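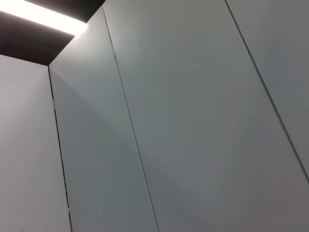 Photo: Caroline Makori

Search this journal

Reading time: 3 min

June 18, 2023

Woke at five with the sourdough on my mind, which is a sentence I used to make fun of other people for. The starter had climbed out of its jar overnight and was halfway to the toaster. I scraped it off the counter, put half of it back and apologized to the rest.

I've been at this since March. Mwangi gave me the starter in a yogurt tub with masking tape on the lid that said DO NOT KILL, and I took that as a personal remark. He got his from a woman in Uvcombe who swears it's older than her house. I've seen her house. It isn't saying much.

Today's loaf was number 2 of the weekend. Yesterday's came out with the crust of a paving slab and a hole in the middle big enough to keep a wallet in. Oduor ate three slices with butter and said it was "interesting," then asked where the crackers were. I used 300 grams of whole wheat in that one, and I now think the whole wheat was the trouble, or the water was, or me.

So this morning I went all white flour, the Junetti kind in the blue bag, and cut the water back. The dough felt better right away, less like wallpaper paste and more like an earlobe. (The book says earlobe. I stood in the kitchen pinching mine with a floury hand and then the doorbell rang.) It was Dalia wanting her ladder back. She looked at my ear and took the ladder.

Shaped it at eleven. Left it in the basket with a dish towel over it and went out to pull weeds along the fence, where the bindweed has had a much more successful spring than I have. Came in sweaty at one and poked the dough. The book wants it to spring back slowly. Mine sprang back at a speed I'd call moderate, so I had a sandwich, made with store bread, standing up.

Oven to 450, pot inside, the usual business with the oven mitts and the swearing. Slashed the top with a razor blade in what was meant to be a leaf. It opened up in the oven into something closer to a foot. Good color, though. Good sound when I knocked on the bottom, too, and I knocked on it more than I needed to.

Muthoni called while it was cooling. She wanted to know if I was bringing anything to Gundusden next weekend, and I heard myself say bread. She let that sit for a second. Then she said there would be 132 people at this reunion and she'd put me down for napkins as well.

Did the math on the back of the gas bill. If every cousin gets one slice I'm baking until Thursday night with no sleep, and if every cousin gets a second slice I'm in the wrong line of work. Wrote "2 loaves, head table only" and underlined it.

Cut into the foot at four. A bit gummy near the bottom, but real holes, small ones, all over. Ate the heel with salt. Called Mwangi to tell him, and he asked how the starter was, not how I was.

Fed it at nine and moved it to the bigger jar. Need flour, napkins, and a new dish towel, as the old one has become part of the basket.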